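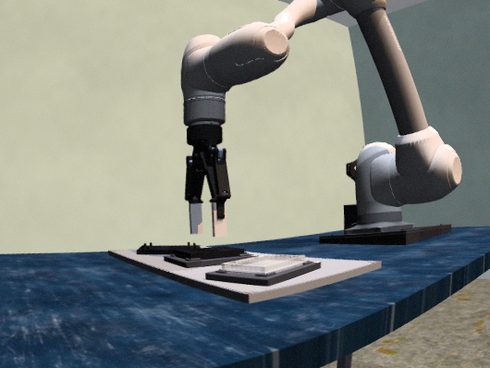 Learning to love the slow loaf

I have been baking rye bread since July and I need to tell somebody about it, so it's going to be you. My family has stopped making eye contact when I bring up crumb.

Some background. My friend Tove Kragh grew up eating the dark, dense, seedy kind of rye that you slice as thin as a paperback cover, and for years she's been telling me that what I buy at the grocery store is brown sandwich bread with a nice label on it. I always nodded and went on buying it. Then in July she left a jar of starter on my porch with a sticky note that said "feed me tonight," and that was that. I fed it. It smelled like green apples and wet cardboard, and by breakfast it had climbed out of the jar and onto the counter. I was hooked!

What I love most is how little you have to do. I came from wheat bread, where I spent a whole winter folding and stretching and slapping dough and watching videos of people with beautiful forearms. Rye doesn't want any of that. You can't really knead it. It's closer to mortar than dough, and the first time I stirred it I was sure I'd measured wrong, so I added more flour, and I ended up with something you could have used to hold a gate open. (We ate it anyway. With enough butter you can eat almost anything.)

So, the way I do it now, after a lot of loaves.

The night before, I mix a big spoonful of starter with rye flour and water and leave it on top of the fridge. I also pour boiling water over the seeds, which for me means sunflower, flax and a handful of cracked rye, and put a plate on the bowl. In the morning the seeds have soaked up everything and gone slippery, and the starter has a domed top with little cracks running across it. If the top has fallen in, it went too long, but I've used it like that plenty of times and the bread was only a bit more sour.

Then everything goes in one bowl: starter, seeds, more rye flour, salt, a spoonful of dark molasses, water. Stir with a big spoon until your arm complains. Scrape it into a greased loaf pan and smooth the top with a wet hand. The wet hand part is very satisfying, like frosting a cake made of mud.

Now the waiting. In my kitchen it takes 90 minutes on a warm day and close to forever on a cold one. I used to go by the clock and got a lot of loaves with a big tunnel under the crust. Now I dust the top with flour and wait until I see pinholes coming through it. When there are a few of them, I turn on the oven. It works so much better and I feel very wise doing it.

For flour, I've been going back and forth. The Bakker stuff is finely ground and gives a smoother slice that holds together for sandwiches. Brinen is coarser and a little gritty, and I like the flavor more, sort of malty and almost like cocoa. Lately I mix them half and half. I asked Lino Rizzi at the Ukstead market which one he'd choose and he told me to stop buying such small bags. Fair!

The pan matters more than I thought it would. My old one was wide and shallow and everything I made in it looked like a brick somebody had stepped on. I found a tall, narrow one with straight sides at a yard sale and the loaves came out looking like the ones in Tove's family photos. Same dough exactly. I may have texted her nine pictures.

And the bake is long. I start hot for the first fifteen minutes and then turn it way down. I check the middle with a thermometer, and the whole thing takes me 70 minutes when it's just the one pan. The house smells incredible, kind of like toast and beer and raisins. You'll want to cut it right away. Please don't! I know everyone says that about every bread, and with wheat I've always ignored it and been fine. With rye I cut one warm and it gummed up the knife so badly I had to soak it. Wrap the loaf in a towel and leave it until tomorrow. The day after tomorrow is even better. Mine seem to peak on day three, and they keep all week in a paper bag inside a bread box.

What to put on it: cold butter, thick enough to leave tooth marks. Pickled herring if you're that kind of person (I've become that kind of person). Egg and chives. Sharp cheese with a slice of pear. My neighbor Evelien Van Hecke puts chocolate on hers, thin flat squares laid right on the butter, and I was doubtful for the two seconds before I tried it. Go do this immediately.

The old ends I dry out in the oven and crumble. They're great on yogurt, and you can also fry the crumbs in butter with brown sugar and layer them with applesauce and whipped cream, a dessert Tove's aunt makes that I've now had four times this month.

Some things I still haven't worked out. My crust is too hard at the corners, and brushing it with water when it comes out only helps a little. I get a pale stripe along the bottom of some loaves and can't find any pattern to it. Ashraful Mondal, who bakes much more than I do, thinks my oven runs cool at the back and told me to turn the pan halfway through, so that's next. I also want to try a version with old bread soaked and stirred into the dough, which sounds like cheating and is apparently very traditional.

If you're anywhere near me and want some starter, say so in the comments and I'll put a jar on your porch. I have so much of it. Bring your own sticky note.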